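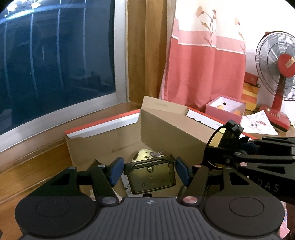 Two hand-held grippers in use at a domestic work surface. The nearer one holds a tinted plastic box in front of an open cardboard box.

Hand-held gripper demonstration is a method of gathering examples for robot learning in which a person carries out a task with a gripper held in the hand, and a camera fixed to the gripper records the work. No robot arm is needed while the examples are being made. The recordings are later used to train a control policy, which is then run on an arm fitted with a gripper of the same shape.

The method belongs to the wider field of learning from demonstration (also called imitation learning). It is distinct from teleoperation, where the operator drives a robot from a distance, and from kinaesthetic teaching, where the operator pushes the arm through the motion by hand.

Equipment

A typical tool has a pair of fingers joined to a base by linkages, with soft pads at the tips. The operator opens and closes the fingers by means of a trigger or lever. A wide-angle camera is mounted behind the fingers so that both tips stay in view throughout the task. The wide field of view also takes in a large part of the room, and fixed features such as window edges and furniture can be used to work out how the tool has moved.

Finger opening is measured either by an encoder in the linkage or from the image, by tracking markers attached to the moving parts. Tools are used singly or in pairs. In paired work each tool records its own stream, and the two clocks must agree closely if the streams are to be joined afterwards.

Procedure

A session begins with calibration. The fingers are opened and closed fully, and the tool is moved slowly about the work area to build a map of it. The operator then performs the task repeatedly. One performance from start to finish is called an episode. Objects are returned to a starting layout between episodes, usually with small changes of position and angle.

Common tasks include placing an item in a container, folding cloth, closing a lid and passing an object from one gripper to the other. Operators are asked to move at a steady pace, to avoid covering the lens, and to keep their free fingers away from the objects. An episode in which the object is touched directly by the hand is normally discarded.

The number of episodes needed depends on the task. In the Lollonham trials, a single-gripper placing task was trained on 200 episodes recorded in one room. A two-gripper packing task used 2000, divided among several homes.

Processing

Raw recordings are cut into episodes and checked. The path of the tool is recovered from the video, often with the help of an inertial sensor, and is expressed relative to the tool's starting position or to the other tool. Episodes in which tracking is lost are removed. The Nutar format, used by several groups for storing the results, keeps the images, the tool path and the finger opening in one file under a common clock.

Rejection rates vary. An audit of the Idia household set, dated 2024-03-05, found that 333 episodes had been rejected, most of them for lost tracking during fast turns of the wrist. Blank walls and moving reflections were listed as further causes.

Limitations

A person can reach positions and speeds that a given arm cannot. Episodes must therefore be tested against the limits of the intended robot, and those outside them are slowed down or left out. The hand also feels contact forces through the tool, and these are not recorded unless a force sensor is fitted. Policies trained on such data may grip too hard or fail to notice a slip.

See-through and shiny objects are difficult for methods that depend on depth estimates. The Lambert protocol calls for such objects to be included on purpose and recorded under at least 2 kinds of lighting.

Recording in homes raises questions of privacy, as the camera may take in letters, screens or faces. Usual practice is to obtain written consent from the household and to blur readable material before release.

See also

Imitation learning
Teleoperation
Visual odometry
End effector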